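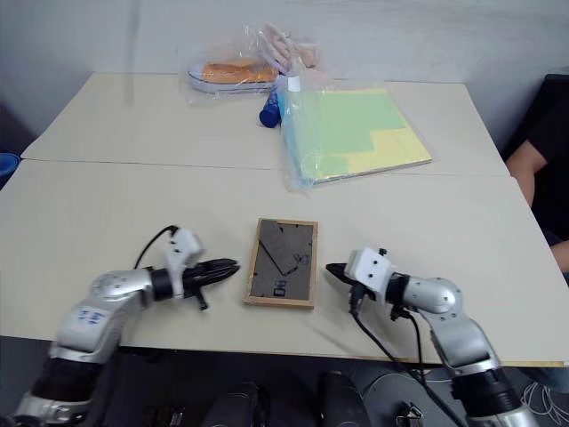 ## Witdale small tabletop frame: fine, if you never turn it around

I bought two of these because the listing promised "heirloom quality" for 35 dollars, and I wanted to see what heirloom quality meant at that price. Mostly it means the front. The light wood border is pleasant and the corners on both of mine met properly, which I can't say for the Stougaard frame I sent back in September.

The back is where I get grumpy. You get a dark gray backing board with a fold-out easel stand set on the diagonal, and one stand has to do all the work. On my shelf it holds. On the hall table, where the door slams, it has gone over twice.

Changing the photo means laying the frame face down and dealing with a small black clip. Put a cloth under it first. Mine took three tries before the board sat flat, and Raymonde Friesen, who owns four of these and likes them more than I do, told me to push the board down before touching the clip. She's right, though the leaflet doesn't mention it.

The listing has 768 reviews, nearly all glowing, and I wonder how many were written before anyone swapped a picture.

**Good:** the wood, the corners, the size.

**Bad:** the clip, the wobble, the price.

I'm keeping one. The other went to Sille Riis, who plans to hang hers on a nail and ignore the stand.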